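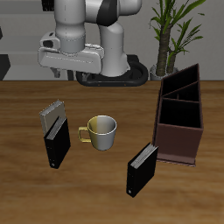

Figure 4. Rendered view of the simulated arm above a wooden table.

4.2 Moisture transport in injected masonry

The second series examined how a silane-based injection cream changes capillary rise in old brick walls. Test walls were built at the Ondcombe yard from reclaimed solid brick laid in lime mortar, and each wall stood in a shallow tray of tap water kept at constant depth. Two mortar recipes were compared. The Hallen mix used a coarse river sand and a low lime content; the Lepik mix used a finer sand and was noticeably denser after curing. All walls were left to cure under damp sacking before the trays were filled.

Injection holes were drilled along the bed joint in the second course. The cream was placed with a hand pump until it was flush with the face of the joint, and the holes were then closed with a lime plug. Control walls were drilled and plugged in the same way but received no cream, so that any effect of the drilling alone would appear in both groups. Readings were taken over 139 days. Moisture content was found by drilling small powder samples from the joints and drying them to constant weight – a slow method, but one that is not affected by salts in the way that resistance meters are.

In the control walls the damp front continued to climb for most of the test period and settled at 300 mm above the water line in the Hallen mix. It settled lower in the Lepik mix, which agrees with the lower sorptivity measured on mortar prisms from the same batches. In the treated walls the front stopped at the injected joint in every Hallen specimen. Two Lepik specimens showed a narrow damp path above the joint. When these were taken apart, the cream was found to have spread unevenly, with untreated mortar left between neighboring holes. We attribute this to the finer pore structure, which slows the spread of the active ingredient. Closer hole spacing would probably correct it, but this was not tested.

Drying above the injected joint was slower than expected. A treated wall no longer draws water from below, but the water already held in the brick must still leave through the faces, and the rate depends on the air around it. The Govwood shed, where the walls were moved in November, is unheated, and the drying curves flatten from that point on. Readings from the two locations should therefore not be joined into a single rate.

Salt content was checked at the end of the series only. Chloride was highest just above the former damp front in the control walls. In the treated walls it was spread more evenly through the upper courses. One control wall received a cement render with a density-modifying additive and was loaded to 3000 N in a pull-off test; the bond failed in the brick surface, and the result is left out of the comparison in Section 5.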